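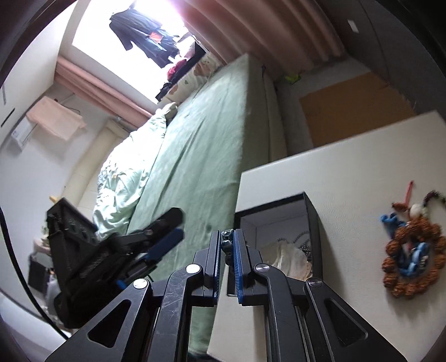 Drying Clothes and Bedding in a Small Bedroom

If you don't have a balcony or a laundry room, the bedroom window ends up doing the job. It works well enough in summer. In December it takes more planning, and the bed usually suffers for it. These are the habits that have worked in my apartment over the past few winters.

Hangers instead of a rack

A folding rack takes up the floor you need for making the bed. Shirts, pants and light jackets can go on hangers in front of the window. Put each thing on its own hanger and leave a hand's width between them. Button the top button so the collar dries in shape. Thick waistbands dry faster if you hang pants by the hem.

Dark clothes fade in direct sun, even in winter if the window faces south. Turn them inside out first. Reds and oranges fade too, and I give them the end of the rail where there is less light.

Spin everything a second time before you hang it. An extra spin at 600 is enough for shirts and doesn't crease them much. Nothing should drip. If it drips, it goes back in the machine or over the tub.

Curtains

Pull the curtains all the way to the sides and tie them before you hang anything. Damp clothes pressed against a curtain leave a musty smell in both, and new dark clothes can leave color on a pale or pink curtain. I found that out with a pair of jeans and had to wash the curtain twice.

Pleated curtains collect dust in the folds. Run the brush end of the vacuum down each fold, top to bottom, once a month. Wash them on cool and hang them back up damp, and the weight pulls most of the wrinkles out.

Air

Open the window for ten minutes in the morning and again before bed. If your air conditioner has a dry setting, use that with the window closed. Clean the filter first. Mine slides out from the front and gets rinsed in the shower, then it has to dry completely before it goes back.

Don't drape anything over the air conditioner or over a heater. A towel is fine on a hook nearby – just keep it clear of the vent.

The bed

Don't make the bed as soon as you get up. Fold the duvet back or push it to one side and let the sheet air for half an hour. Stand the pillows up against the wall or headboard so both sides get some air, and move them away again at night, especially if it's an outside wall.

A cotton sheet that always looks wrinkled was probably left too long in the dryer or the basket. Put it on the mattress very slightly damp, pull the corners tight and smooth it with your hands. Leave the covers off for up to 3 hours and make sure it's dry before you sleep on it.

Small cushions can be washed in a pillowcase tied shut. Check the label first, as some fillings go lumpy.

The low cabinet

Any flat top beside a bed fills up. I keep one shallow tray on mine, and whatever doesn't fit in the tray on Sunday evening gets put away. Beaded things and small jewelry go in a lidded dish, because they roll under the bed and come up in the vacuum.

Comments (3)

Hajnalka Hajdu
I do the second spin too. My jeans still need two days in this weather.

Aldo Ferraro
What about wool sweaters? Mine stretch on hangers.

Emese Virág
Aldo, lay them flat on a towel on the bed during the day and turn them over at lunch.

27 shares

Contact | Copyright | Back to top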